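On the Keeping of a Household Ledger

I have kept a written household ledger since the first September I lived in Ondlow, and I am asked from time to time why I continue to do so when a telephone will perform the same task. 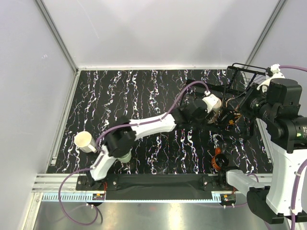 The question deserves a proper answer, and I shall attempt to set one down in this entry. Readers who have written to me on the subject may regard it as my general reply.

A household ledger, as I use the term, is a bound book in which every payment made by the household is entered by hand on the day it is made. It has a column for the date, a column for the payee, a column for the purpose, and a column for the amount. Mine has a further narrow column at the right in which I place a letter. F is for food, H for the house itself, T for travel, M for medical expenses, and G for gifts and giving. There was once an R for repairs, but I could never decide whether a new washer for the kitchen tap was a repair or a matter of the house, and after two years I gave up R altogether and folded it into H.

The present volume has 200 pages. I rule each page myself with a steel ruler and a hard pencil, usually a month's worth at a sitting. Printed account books can be had, and I used one at the beginning, but the columns were made for a business and left too little room for the purpose of each payment. The purpose column is the one I read most often. An entry that says only "hardware, 20 dollars" is of no use to me in the following year. An entry that says "hinges for the pantry door, brass, the wrong size" is of considerable use, particularly when I am standing in the same store, looking at the same hinges.

On the matter of method, I recommend a fixed hour. Mine is half past eight in the evening, after the dishes. Receipts are kept during the day in a shallow tin by the front door and are emptied out at that time. On most evenings the work takes less than five minutes. Where a receipt is missing, I enter the payment from memory and place a small cross beside it. At the close of the month the crosses are added separately, and the total of crosses is a fair measure of how carefully the household has been conducting itself. In a good month there are 3. I will not record here what the figure was for the month in which we moved the bedrooms.

Corrections are to be made with a single line through the error, leaving it readable, and the correct amount written above. I learned this practice from Sinan Ağca, under whom I worked as a junior clerk at Lenihan for the first part of my career. Mr. Ağca did not permit erasures of any kind. He held that a crossed-out figure told the reader something about the day on which it was written, and he would send back a page that looked too clean. I thought this severe at the time. I have since had cause to go back through old volumes in search of a mistake, and on each occasion it was the crossed-out figure that led me to it.

The weekly balance I have abandoned. For several years I struck a balance at the end of every week and compared it with the statement from the bank, and I found that the two never agreed, for the simple reason that the bank takes its own time over certain payments. A monthly balance is sufficient for a household of ordinary size. I strike mine on the second or third evening of the new month, and I allow an hour for it. The largest difference I have ever had to chase was caused by two digits written in the wrong order, and it took most of a weekend to find.

There is also the question of what to do with the completed volumes. I have kept all of mine. They stand on the lower shelf in the back hall, beside the road atlases, with the years marked on the spine in white ink. My family has raised the matter of the shelf more than once. I would point out that the volumes have settled a number of disputes, among them the age of the water heater, the name of the man who resurfaced the driveway, and whether we paid for one night or two at the hotel in Grusura. (We paid for two. The second was refunded in part, and the refund is entered on the facing page.)

They have also preserved a number of things I did not set out to preserve. In one of the early volumes there is an entry for a train ticket to Olis, one way, and below it an entry for flowers. I remember the journey well, but I had forgotten the flowers. Some pages later come a great many small payments to a pharmacy, closely written, and then none. I do not believe that a list of transactions on a screen would have brought that winter back in the same manner, though I concede that I have no means of testing this, and that others may feel differently about their own records.

I should say something about entry number 3144, as several readers have asked. I number my entries continuously from the first page of the first volume, a habit I would not especially advise, and I mentioned some time ago that this number had been used twice. It had. The first was for postage and the second for a pair of bootlaces. I have decided to leave both as they stand, with a note in the margin of each. To renumber everything that followed would involve a very large number of crossings-out, and I suspect that even Mr. Ağca would have let the matter rest.

For those who wish to begin, I would suggest starting at once and in whatever book is at hand. It is not necessary to wait for January. Do not attempt to enter the past; draw a line, write the date, and go on from there. Use ink. Choose no more than five or six letters for the final column — you may add one later if a real need for it appears.

I have been asked to cover the handling of cash and of small loans between members of the family. Both are subjects of some length, the second especially, and I shall take them up in a separate entry when the current month has been balanced.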